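Choosing an Automatic Feeder for the Household Cat

Timed feeding has moved from novelty to routine in many homes with cats. Owners who leave for work before sunrise, or who share a home with a cat that considers 4 a.m. a reasonable hour for breakfast, are turning to machines that dispense meals on schedule. Veterinary practices increasingly ask at intake whether a pet is fed by hand or by device.

The first decision is portion control. An adult cat on a dry diet may receive 200 calories or more a day, depending on weight and activity, and small errors in each serving add up over a season. The Korov feeder measures by rotating drum, while the Eveo uses a sliding gate beneath the hopper. Both should be checked against a kitchen scale for the first 9 meals and again whenever the brand of kibble changes.
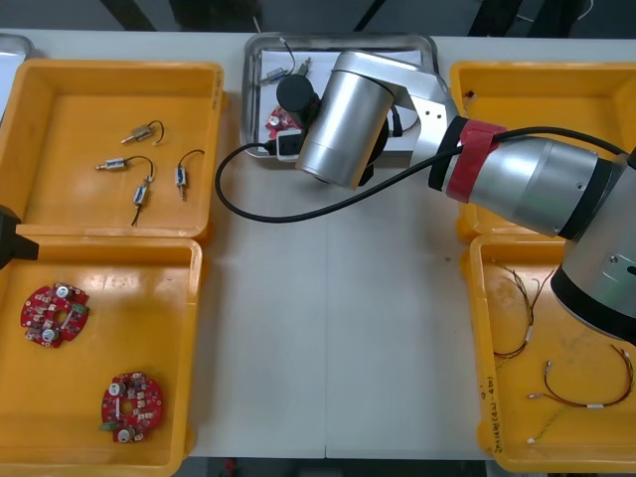 Reliability depends largely on the mechanism that opens the lid or releases the food. Motors are common in hopper models. Several compact feeders use a solenoid instead, a short metal cylinder with a thin plunger and a loop of black wire, which pulls a latch when current is applied. Such parts are simple and quick to respond, but crumbs and oil from food can foul a latch over time. Owners should wipe the area at each refill and listen for a clean click.

Households with more than one cat face a separate problem. A timid animal may be pushed away from the bowl, and a scheduled feeder cannot tell the two apart. The Voicu line addresses this with a collar tag that unlocks a single lid - useful where one cat is on a prescription diet. The tag adds $62 to the price, and some cats need 30 days to accept the moving lid.

Power failure deserves attention as well. The Mernuven feeder runs on wall current with battery backup and retains its schedule when unplugged. Owners leaving overnight should still arrange for a person to visit, refresh the water and confirm that meals have been eaten. A cat that stops eating should be seen by a veterinarian promptly.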